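Besura: Handgelenk-Tracking beim Tischabräumen

Kamerasicht vom Kopf, beide Handgelenke mit Markerblöcken. Vergleich zweier Halterungen für den späteren Greifertest mit dem Trasness-Controller.

Stand: Samstag, 17. September 2022

Umfang
84 Durchläufe, davon 81 verwendbar. Maximal 3000 Bilder je Durchlauf.

Aufgabe
Papierschnipsel mit Handbesen und Kehrschaufel aufnehmen, Tisch mit rosa Tuch wischen.
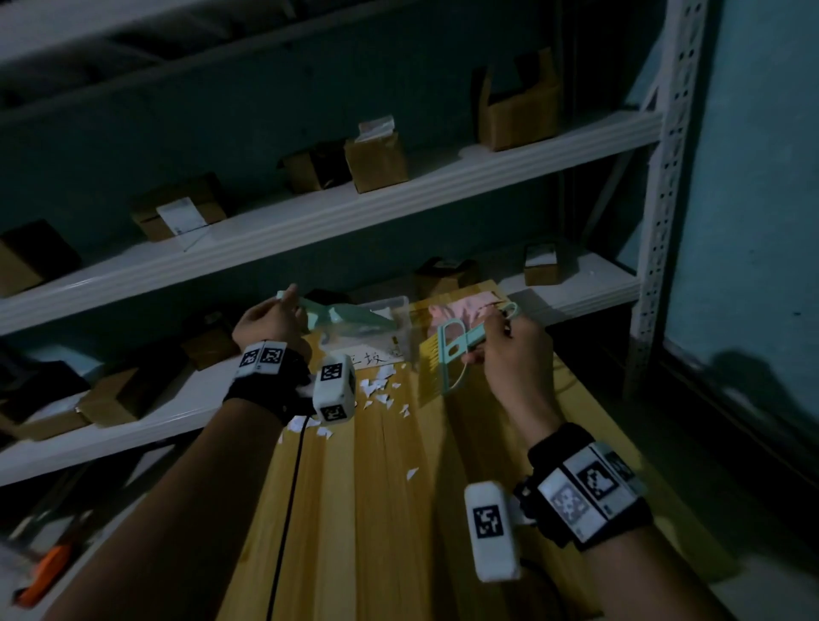
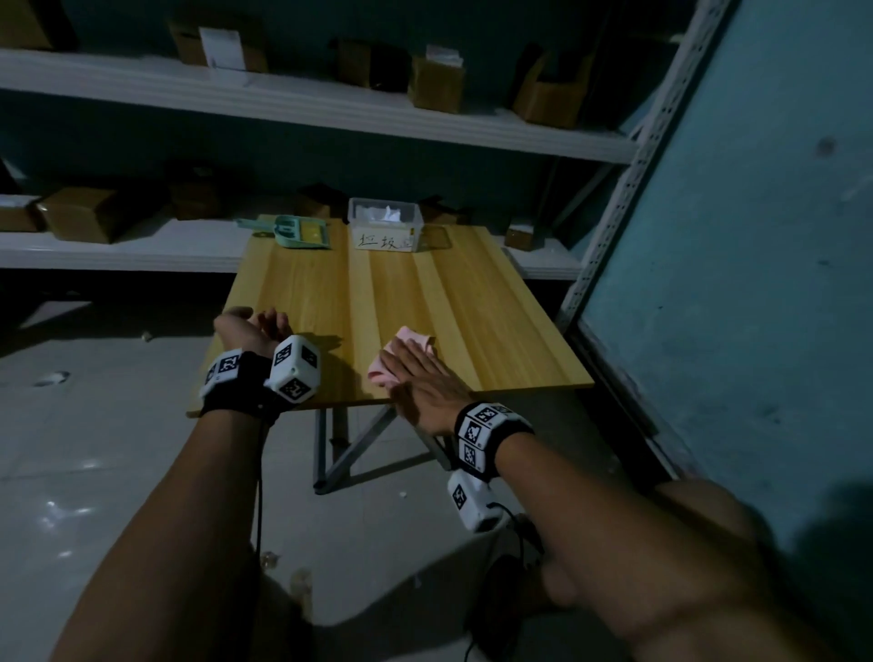 Bekannte Probleme
Bei schwachem Licht fallen einzelne Marker aus. Durchlauf 44 ohne Daten vom linken Handgelenk.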